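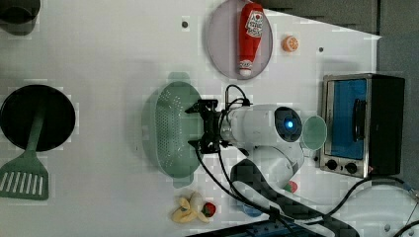

Search this notebook
Enter keywords Go

15 June 2025
Posted by Mingxuan Yao

Carried on with the colander. The plan in January was that Rosadik would be setting a whole pretend table by now, and I would be at home accepting congratulations. We are on pick-and-place of one green colander, and I have opinions about it.

The arm is fine, the gripper is fine, the colander is a thing made mostly of holes. The planner loves the middle of it, where there is nothing to hold. I moved the grasp target out to the rim, and then spent the evening persuading it that a rim goes all the way round and it may pick any part it likes.

Other notes:
- Plate with the ketchup on it stays where it is until the colander works. One humiliation at a time.
- Approach height is back to the old value. Whoever "improved" it, I checked the log and it was me.
- Cables still loop over the top of the arm. Want a longer tie at the wrist before anyone tries big rotations.
- Run 709 is the one to keep if you want a clean approach to look at. Skip the 4 after it, I had the wrong offset loaded.
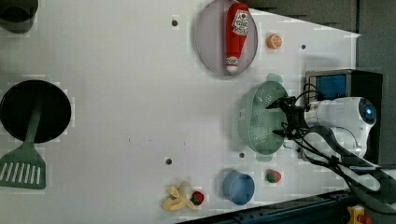 Sisescombe, June

Rim grasp, right side, fingers straight down over the edge. I like this one better than the handles, which are small and flat and sit at the two ends, so the wrist has to turn before it can do anything useful. The config is saved as rim_right_2. There is no rim_right_1, don't look for it.

Sameo's logger stopped at frame 2621 again. Same number as last time, so I've stopped calling it random and started calling it a buffer.

To do: fix the buffer. Try the frying pan with the spatula left lying on it, since real kitchens look like that. Give the gripper key back to Yoo cabinet, second shelf.

Recent entries
Rosadik: wrist calibration, second attempt
Sameo logger and the missing frames
Yoo cabinet: what lives where
Toy fruit, a grasping order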